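Student Robotics Club at Wallville Prepares for Spring Table Challenge

Wallville, May 2021

The robotics club of the Hollenstein technical school in Wallville is working every afternoon this month for the spring table challenge, where student teams must program two robot arms to tidy a work table. The club has 11 members this year. For 4 of them it is the first time that they take part in a competition.

The rules of the challenge were sent to the schools in February. Each team receives a list of everyday objects, and the arms must pick them up and bring them to the correct place without help from a person. A team may stop the program only two times in one run. After the second stop, the run is finished and the points are counted as they are.

The students named their project Pristetti. The name has no special meaning, but it was the only one that all members accepted. They divided the work into two groups. One group writes the program for the movements, and the other group prepares the table, records practice runs and notes every mistake in a shared notebook. 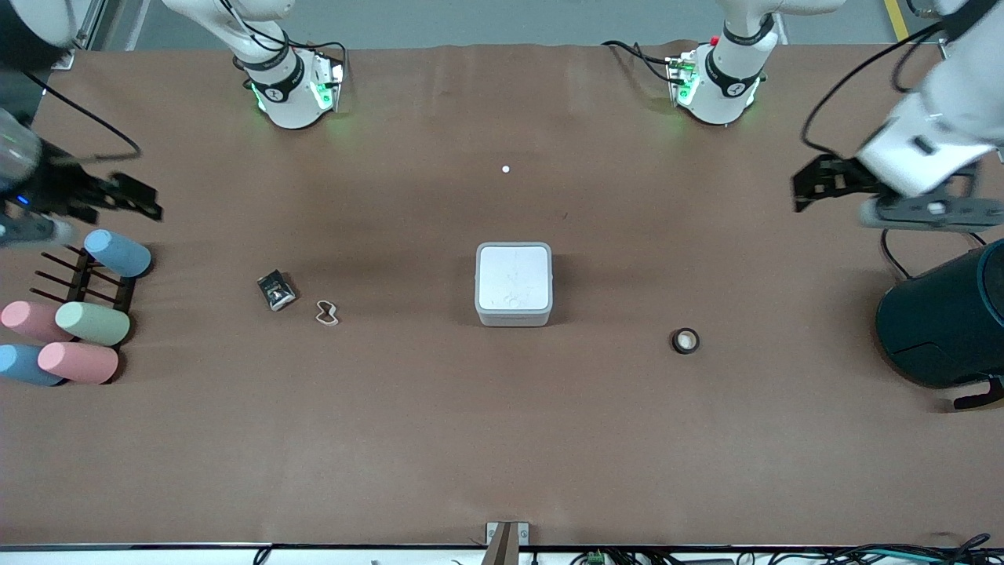
The practice table of the Pristetti project, with both arms over the brown paper.
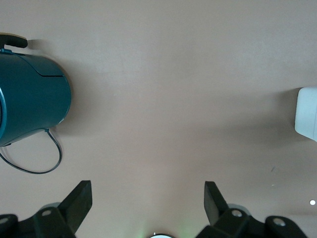
According to the club, small and thin objects are the most difficult part of the task. A roll of tape has a clear shape, and the program learned quickly how to approach it. A very small ball is a different problem, and a thin loop can easily slip between the fingers. The students also spend much time on objects with a cord, because the cord does not lie in the same way in each run.

Since February, the club has recorded 1,132 practice runs. Many of them were not successful, but the students keep all of them. They compare the bad runs with the good ones and look for the moment when the arm begins to go wrong. Often the cause is a wrong angle of the hand, and the correction takes only a few minutes. In other cases the group needs a full week.

The other finalist from the region is the team from Drelton, which won the challenge last year. The two clubs met online this spring and exchanged advice about the rules, but each team keeps its program secret until the final.

Parents and younger students can visit the club room on Friday after the last lesson. Visitors are asked to wear a mask and to stay behind the yellow rope during the runs. Students who wish to join the club next school year can leave their names at the school office.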